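About Favport

Favport teaches robots to do small handling jobs by having people do those jobs first. An operator sits at a station, takes hold of a pair of hand controls and drives the arm through the task from start to finish. We record what the arm did and what its cameras saw, and that recording becomes one demonstration. Our customers use the demonstrations to train their own systems, or they ask us to do the training for them.

We started in January with 2 stations in a rented unit on the edge of Prerkcombe. There are now 14 stations on the same floor, and most of them run two shifts. Our office and the repair bench are upstairs.

What we work on

Most of our work is with packaged goods. Shops, warehouses and vending companies all need things picked up, turned the right way and set down without being crushed, and packages are harder than they look. Glossy wrappers throw back light. Long, thin items swing if they are gripped too near one end. Two packs with the same shape can need very different pressure.

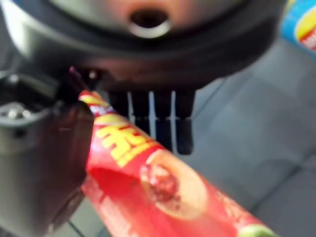
Operators learn on a practice arm before they record anything for a customer. Training takes 20 working days. The first week is mostly hand guiding - the operator holds the arm itself and moves it through the job - and after that they switch to remote control. Some people take to the remote station quickly and some prefer hand guiding for good. We have work for both.

A demonstration is kept only if a second operator has watched it back and passed it. Fumbles and second tries are not thrown out. They are labeled and stored separately, and several customers ask for them.

Our projects

Drestness is our shelf-picking set. The current release has 2307 demonstrations, all recorded at our own stations.

Dramani is the software the operators use. It handles the controls, the recording and the review step, and we license it to other teams that want to collect demonstrations in their own buildings.

Working with us

We take on short trials as well as longer contracts. For a trial, send us the items you want handled and a written description of the task. Please send spares, as packaging wears out after repeated gripping. Unused goods are returned at the end of the job.

Page last updated November 9, 2021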